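Where the seed ferns went

A quarry face at Skosholm has kept palaeobotanists busy for longer than the quarry itself was worked. The shale there is dark and splits badly, but it holds leaves, stems and the occasional seed from plants that looked like ferns and were something else.

Seed ferns carried fern-like fronds and reproduced with seeds, a pairing no living plant has. For decades the fronds and the seeds were given separate names, as they were hardly ever found joined. A single plant could sit in the literature under three names – one for the leaf, one for the trunk and one for the seed – with no agreement on which belonged together.

The Arancibia collection was meant to sort some of that out. It holds 2748 slabs and thin sections, most of them gathered from two beds at Skosholm and labelled by layer. Matching parts by layer is slow work. Glands on the leaf stalk turn up again on the seed coat, and where the shape and spacing agree, the two can be tied together with some confidence.

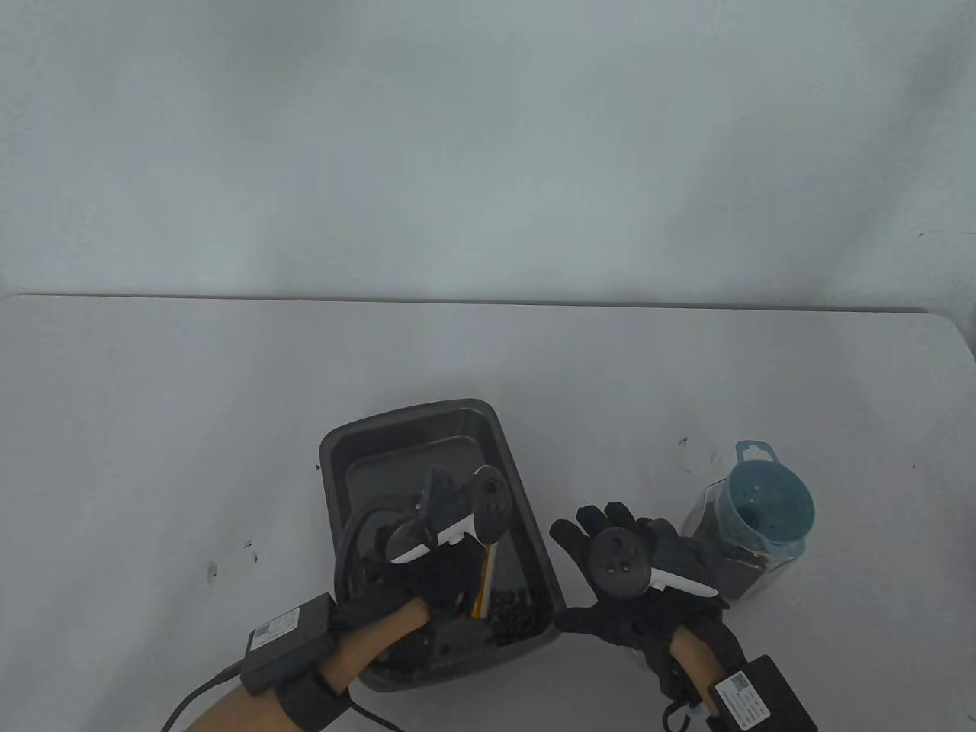

SCIENCE / FOSSIL PLANTS

The newer work leans on cuticle, the waxy skin of the leaf. It resists decay and can be freed from the rock with acid, then mounted on a slide. Under the microscope it shows the outlines of cells and the pores the plant breathed through. A recent study of the lower bed took 16 cuticle types and reduced them to nine, treating the others as shade leaves and sun leaves of the same plants.

That reduction has not pleased everyone. The Lulevow beds, 75 kilometres to the north, have similar cuticle with much denser pores, and some workers think the Skosholm leaves are being lumped too freely. Climate could explain the difference. So could age, as the Lulevow rocks have never been dated well.

What both sites lack is a trunk with its fronds still attached. Crushed stems are common at Skosholm, but their leaf bases are worn smooth, and the pollen organs are known from a handful of poor impressions. Until better material comes up, the height of the plants is a guess drawn from stem width.

Digging resumed in May at the eastern end of the quarry, where the shale is thicker and has a grey, ashy layer through the middle. The ash may give a date. The first samples have been cut and are waiting their turn at the lab.

41 shares | 3 comments

Comments

mudstone_fan
Good to see cuticle getting some space. Which acid do they use? We had trouble with ours going to crumbs.

Kel R
I did my honours on the Lulevow material and I'd be in the "too much lumping" camp. Pore density varies on one leaf, sure, but not by that much.

fernery
Are any of the slabs on public display?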